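Stop throwing away the boring minutes

Quick one, typed between two other things, so forgive the state of it.

I keep having the same argument with people who collect demonstrations for robot learning. It goes like this. They run a session, a person with a gripper in each hand doing small jobs in a room. They cut it into tidy clips. Reach, grasp, lift, place, done. Everything between the clips goes in the bin. The walking, the turning, the standing there with your hands out while you work out which way to face.

I think the bin is where half the value goes.

A policy trained on tidy clips starts every attempt from a tidy place. Arms up, object in the middle, good light. Then you put it on a real machine and it starts facing a wall. It has never seen a wall. It has no idea what a person does next when there is nothing to pick up, becuase every example it ever got had something to pick up.

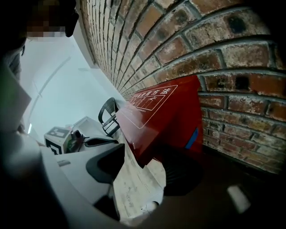
We went through this at Presska last November. The model was fine on the bench, really very good, and hopeless the moment the base was parked at a different angle. More data, everyone said. So we got more data, cut the same way, and it got even better at the bench. Great. Two weeks gone.

What helped was dull. We went back to the raw recordings, the ones we still had, and left the approach in. Five seconds before each grasp, sometimes more. No new sessions, no new network. The thing began to turn toward the work. Not always. Enough that I stopped arguing for a bigger model and started arguing about scissors.

The usual objection is storage, and I get it. One long session at Cusia came to 64 gigabytes before anyone had trimmed a thing, and that is one person and one room. But disks are cheap next to the hour of somebody's arms. Grippers get heavy. Ask anyone who has done 40 minutes without a break. If I have paid for that hour in sore shoulders I want all of it, including the bits where the hands are pointed at the floor.
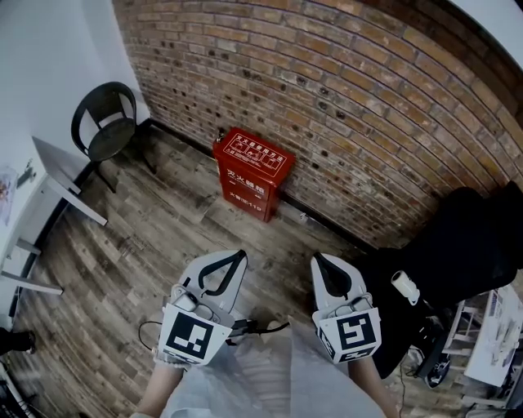 Second objection, labels. What do you call a stretch where nothing gets touched? My answer is call it that. "Moving." "Waiting." We tried a list of four labels for in-between time and people agreed on them far more often than they agreed on where a grasp starts, a question that will eat an afternoon if you let it. You can always drop the waiting later. Can't get it back once it's cut.

And rooms. Please, ordinary rooms. I've sat in on plans for a gray box with gray curtains so the background "doesn't distract the model". The background is going to be there when the robot is! Brick, chairs, bags, whatever is against the wall. Let it learn to ignore those now. A clean booth only moves the problem to the day you deliver, when the customer is watching.

There is a real cost I don't want to skip over. Faces. Leave the long stretches in and you catch more people, the ones passing, the ones helping. That means blurring, checking the blur, and a consent sheet that says plainly the recording doesn't stop between tasks. The sheet we had at Presska didn't say that. It does now. If you can't do that part properly then cut short, I mean it, cut as short as you like.

Also wrist views. People throw those out first, because when the hands aren't near anything the picture looks like nonsense, some housing and a lot of ceiling. But the wrist view is what a robot has at that moment as well. If it looks like nonsense to you it will look like nonsense to the policy, so it had better have seen some.

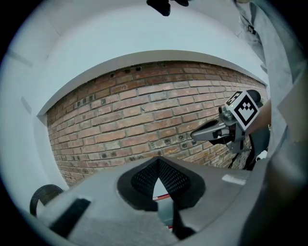
Ansah read a draft of this and disagreed with most of it. Idle footage, in Ansah's view, teaches idling: feed a model enough waiting and it will wait, arms out, forever, and you'll spend the time you saved working out how to wake it up. Better to record approaches on purpose, from many starting spots, and keep the bin.

Fair, partly. We did see some hovering. Weighting fixed most of it, fewer waiting samples per batch, and the rest went when we dropped any pause longer than a few seconds from training (from training, not from disk). As for recording approaches on purpose, I've tried that too. People act. They know it's an approach so they do a nice one, straight line, steady hands. What I want is the one where they were thinking about lunch.

So keep the raw files. Trim a copy. Will post the label list when I've cleaned up the wording, probaly next week.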